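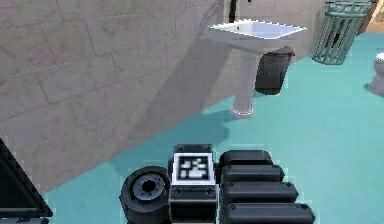 What to buy first when the money is tight

May 8, 2020

I have put off writing up our equipment plan because the numbers kept moving. They have settled now, so I am putting them here for anyone else trying to start a cleaning robot project on a small budget.

The project is called Lei. The goal is a mobile base with one arm that can go into a small restroom, empty the bins and wipe down the sink. So far all the driving is done in simulation, in a bathroom model with a pedestal sink, a toilet, a black trash bin and a wire wastebasket. The stone-block wall came with the room and I left it alone. The marker block is modeled on the robot too, so the body takes up the same part of the view that it will on the real machine.

My first budget in February had the robot at the top and everything else squeezed in underneath. That was a mistake. I had a quote from Netirix for a base and arm together, and I spent two weeks trying to make it fit. What I should have done was list the questions the hardware had to answer, and then see which ones I could answer without owning it.

Most of them were about space. Can the base turn between the sink and the toilet? Can the arm get to a bin that sits behind a pedestal? How much of the floor can the camera see past the robot's own parts? I can get a fair first answer to all three in the simulator, and the simulator runs on a computer I already had. The third one changed the plan the most. I had priced a single camera, and there is now a second one on the list, mounted lower.

The order of buying now looks like this:

Memory and a better graphics card for the desktop. Bought and installed.

Two cameras and mounts. I set aside 2,000 dollars for these with cables and a spare, and I expect to use all of it.

A used base from Vininia. They quoted 16 weeks for delivery, so the order has to go in before I feel ready for it.

The arm. Last, and probably rented for the first stretch. Clultia rents by the month with a minimum of 9 months, and I am still asking them to come down on that.

Real bathroom fixtures. A secondhand sink, a toilet that does not need to be plumbed in, and bins from the hardware store. I had these under "miscellaneous" and they deserve their own line -- a pedestal sink is heavy and somebody has to deliver it.

I keep 20 percent of the total unassigned. Shipping has already eaten into it, and so did a battery charger that I assumed came with the base. Ask about the charger. Ask about the emergency stop too, and whether the price of the arm includes the controller. Two of the quotes I got left it out.

One thing I have not solved is the gripper. A wire wastebasket and a solid bin need to be held differently, and I don't want to pay for two tools. For now I am trying different finger shapes in the simulator and leaving that line blank.

The base order goes in next. I will post the final price once the shipping is confirmed, along with the part numbers for the camera mounts.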